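The Anddale Public Library will change its borrowing rules in November. This thread explains what is new for cardholders. (1/5)

Standard loans move from two weeks to three. The change covers books, audiobooks and magazines. Films and music stay at one week, and items with a waiting list cannot be renewed. (2/5)

Late fees on children's and teen items end on the same date. Nearly 2000 accounts now blocked by these fees will be cleared automatically. Cardholders do not need to call or visit a branch. Charges for lost items still apply, and a replacement copy in good condition will be accepted in place of payment. (3/5) 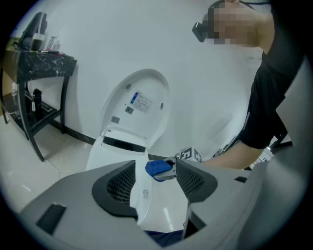 The limit on holds rises to 39 per card. Held items will be kept at the front desk for five open days, then passed to the next reader. Notices go out by email or text message - please check that your contact details are current before the change takes effect. Residents of Volico may continue to use their own cards at all Anddale branches under the existing agreement.

The Bangera Reading Room will stay open until 8 p.m. through the end of the season. Its local history collection, which holds 3000 maps and letters, remains for use in the building only. Requests for stored material should reach the desk by noon for same-day use. (4/5)

Printed copies of the full rules are available at every branch. Written questions may be addressed to Murali Bangera, Head of Public Services, at the main library. Replies are sent within five working days. (5/5)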